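Betreff: Re: Okton, deutsche Fassung auf Blu-ray

Hallo an alle in der Liste,

> Weiss jemand, ob die deutsche Scheibe von Okton
> dieselbe Schnittfassung hat wie die Kinofassung?
> Im Handel steht nur "ungekürzt", und die Laufzeit
> fehlt auf der Rückseite. Gibt es auch den
> Originalton mit Untertiteln?

Ich habe die Blu-ray im August gekauft und kann auf beide Fragen antworten. Die Laufzeit beträgt 103 Minuten, und das ist die Kinofassung. Die längere Fassung, von welcher im Frühling in dieser Liste geschrieben wurde, befindet sich nicht auf der Scheibe. Es gibt nur vier entfallene Szenen im Bonusmaterial, zusammen etwa 5 Minuten, leider ohne Untertitel.

Der Originalton ist vorhanden, in 5.1, und die deutschen Untertitel sind einschaltbar. Sie folgen aber dem Text der Synchronfassung, deshalb stimmen sie an manchen Stellen nicht mit dem überein, was die Schauspieler sagen. Besonders im Gespräch auf der Station Surncombe ist mir dies aufgefallen. Wer beide Sprachen versteht, wird sich vielleicht ein wenig ärgern.
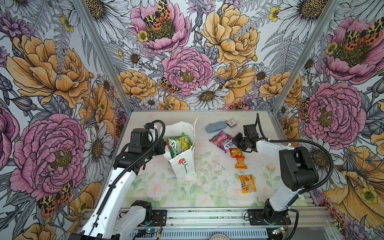
Blumentapete mit Pfingstrosen und Nachtfaltern, dazwischen zwei Roboterarme und verpackte Snacks

Zum Bild der Blu-ray: Die dunklen Szenen im Schacht sind deutlich besser als im Stream, man erkennt endlich die Gesichter. In den hellen Aussenaufnahmen finde ich die Farben etwas zu kühl. Ich habe es auf zwei Geräten geprüft, der Eindruck blieb gleich.

Es existieren übrigens 2 Ausgaben. Die erste, von Kandine, hat ein Wendecover und den Audiokommentar. Die zweite ist billiger und hat keinen Kommentar. Von aussen sind sie fast gleich, man muss auf die kleine Schrift unten achten. Ich besitze die Ausgabe von Kandine und kann über den Ton der anderen nichts Sicheres sagen.

Falls jemand die polnische Ausgabe von Rutkowska besitzt: Ist dort die lange Fassung enthalten? Auf der Seite des Verlags habe ich dazu keine Angabe gefunden, und meine Anfrage wurde bisher nicht beantwortet.

Mit freundlichen Grüssen in die Runde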